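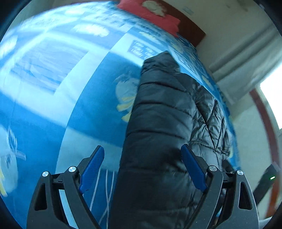 Gripper open over the puffer jacket, both blue pads showing

Greser pad wear and pivot pins on the hand-held gripper

mamska_bench
Looking for a service interval for the ribbed pads. We run one hand-held gripper, mostly on clothing and bedding. The Greser sheet says swap pads at 4,000 closes. Mine start letting go of slick fabric well before that. Puffer jackets are the worst. Cotton is still fine at the same count.

Current routine: wipe the pads with a damp cloth at the end of the day, check the pivot pins for side play, open and close by hand with the power off.

ponusus
What are you wiping with? Plain water or something with soap in it? Soap leaves a film in the ridges and nylon slides right off.

mamska_bench
Dish soap, small amount. Been doing that since June.

ponusus
I'd stop that first. Isopropyl on a lint-free rag, along the ridges, then let it dry before you close the fingers. Count from there and see what you get.

sisodia38
Disagree on the alcohol. It dried out a set of ours and the ridges cracked at the tip end. Warm water and a soft toothbrush is enough. And I change at 2,000 no matter what they look like. Pads are cheap.

ponusus
Which pads though? The old gray ones cracked on everything. I've had no trouble with the blue.

sisodia38
Gray, yes. Still not putting alcohol on them every day.

Kanchan Rastogi
Before you blame the pads, check that the two fingers meet square. If one linkage has play at the pin next to the pad, that pad tips when it loads up and you only grip on one end of the ridges. Close it on a strip of paper and pull from each end. If it drags at one end and slips at the other, it's the pins - new pads won't help.

mamska_bench
Did the paper test. Holds at the tips, slides out at the base. Left finger has play at the upper pin.

Kanchan Rastogi
Replace both pins on that finger, then. Don't just tighten the one. Thread locker on the screws, the low strength kind, and keep it off the pivot.

sisodia38
I'd do all four while it's apart.

mamska_bench
Only have 2 here. Left side tonight, the rest when the order comes in. Switching to plain water for now.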